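# Notes on Returning to a Paper Calendar

Aug 7, 2025 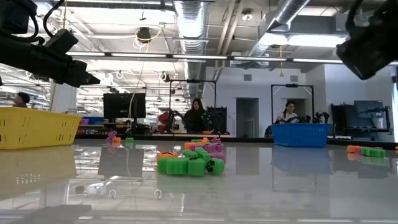
*Two baskets and a pile of soft-looking blocks in green, orange and purple.*

In May the household adopted a paper wall calendar after six years of relying on a shared calendar on our telephones. This post records the reasons for the change and the practices that have been put in place, for the benefit of readers who wrote in after the earlier entry on kitchen paperwork.

The shared calendar was not faulty. Appointments were entered and reminders were sent at the proper times. The difficulty was that each reminder reached one person, who dismissed it and did not mention it to the others. On two occasions this spring, both adults arrived at the same dental office to collect the same child. On a third occasion neither did, and the receptionist was very patient with us.

The replacement is a large-format calendar from Prinport, one month to a page, with ruled squares wide enough for three lines of ordinary handwriting. It hangs in the passage between the kitchen and the back door. A previous position beside the refrigerator was abandoned after one week, as the door struck the lower corner each time it was opened.

## Rules of entry

All entries are made in pencil until the day before, at which point they may be confirmed in ink. The name of the person responsible is written first, then the time, then the place. Abbreviations are allowed for Juntunen (the swimming club) and for the library. No others have been approved, although the letters "GP" continue to appear and have so far meant both "grandparents" and "green peppers."

Entries that concern the whole household are underlined. Work travel is marked with a line drawn through the squares, and the return time is written at the end of that line.

My colleague Gleice Arruda, who has kept paper calendars all her adult life, recommended that birthdays be copied over from the old year in a single sitting. I have followed this advice and can report that it took most of an evening - chiefly on account of disputes over the ages of cousins.

## Matters outstanding

The question of what to do away from home has not been settled. At present I photograph the page on Sunday night and consult the photograph at the office. Changes made on Monday morning are therefore unknown to me until dinner.

A further matter is the pencil itself. It was attached to the nail with kitchen string, and the string has been replaced once with a longer piece so that the younger members of the household can reach the bottom row. The eraser is worn to the metal.

Readers have asked whether the calendar for next year has been ordered. It has not. Prinport lists a version beginning in January and another beginning in the fall, and we have yet to agree on which would serve us better. Correspondence on this point is welcome at the usual address.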